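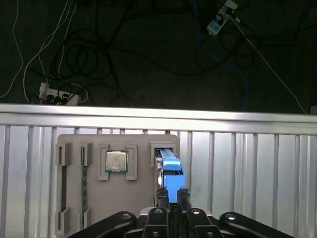 Is it ok to run a space heater off a power strip in an older rental?
Posted by Vanhove, May 11, 2024

Moved into a two room office in Brekgate in March, landlord says the wiring was redone but won't say when. One wall outlet per room, thats it. So everything goes on strips, two white ones on the floor with the black cords all looped up between them, plus a blue cable that looks like network. Now I want a small heater under the desk. Mornings are cold in here, 62 if I'm lucky, I'd like 70. Can it go on a strip or does it need the wall? And is it worth asking for a second outlet or will he laugh at me. Lease runs 365 days so I'm not paying for it myself.

Ernent
Wall. Always the wall. Heater pulls way more than a phone charger or a monitor, and strips get hot at the plug end long before anything trips. Don't use an extension cord either. Read the tag in the heater manual, pretty much every one says the same thing. Also don't plug one strip into the other, seen that too many times. If the breaker goes when the heater kicks on, stop resetting it and call someone.

Ask for the outlet in writing. Worst he says is no. Mine said no, then did it when the next tenant complained, go figure.

Nurer
agree w/ above. also get the oil filled kind, slower but doesnt blow dust all over. I keep mine at 72 and its fine

Vanhove
Ok wall it is. Moving the desk this weekend, the outlet's behind a file cabinet of course. Will email him about the second one. Thanks both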